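Urkholm Bench Cloth - black, plain hem
Troltley Workroom Supplies
Updated April 2020

Plain black cloth for worktables, craft benches, display tables. Machine wash cold, line dry, warm iron on the back. Colour holds up well but wash it seperately the first time.

Sizes: small (fits tables to 107 cm), long (made to order, ask first)
Colours: black only for now. Grey due back October.
Price: $45 small. Long quoted on request.
Clips: $24 a set, not included

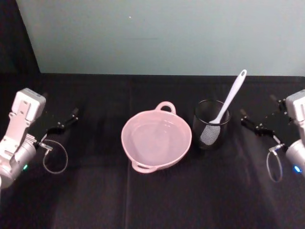
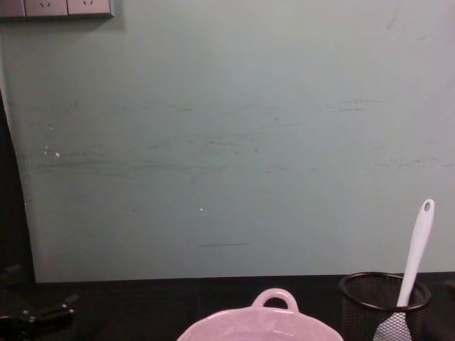 Fit is the thing most people write in about. Measure the top only, then add your drop at the front - most go for 30 cm. No need to add any at the back if the table is pushed up to a wall. Black against a pale blue-gray wall is a good strong contrast, small parts and offcuts are easy to spot. Walls do cop it behind a bench though, dark scuffs and little white chips in the paint like the ones in the second photo, and a cloth wont stop that. Get the Vuvness backing strip if you care about your paint. Clear, sticks on, peels off.

Creases - it ships folded, so expect a line or two out of the packet. Iron or hang overnight.

Not heatproof. No soldering, no hot glue straight on it. Use a Todorova mat on top.

Returns within 30 days, unwashed, in the original bag. Cut lengths can't come back sorry. Postage worked out at checkout, pick up is free from the warehouse door, ring first.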